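Sat in on the Moffat sentencing this morning. Short thread for those who asked.

The accused, a 40-year-old former bookkeeper at Groris, pleaded guilty in February to 325 counts of fraud. The Crown dropped the rest.

She set up a supplier called Zilura and paid its invoices herself. Most were under $2000, the limit before a second signature was needed.
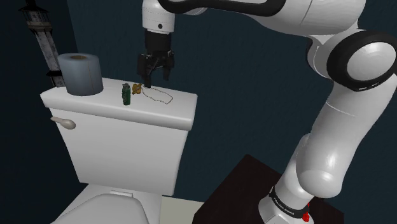

White toilet, with the arm's black gripper over the tank.

Groris switched its payroll and accounts to Skendeo last year. The mismatch came up in the first reconciliation. Of the invoices, 269 had no matching delivery.

Defence lawyer Zlata Hladun asked for a community-based order. She pointed to the early plea and the lack of any prior record.

The judge said the offending went on too long for that. Three years and four months, parole eligibility after 20 months.

Compensation gets argued separately. No date set when I left at quarter past one. I'll post it when the list is updated.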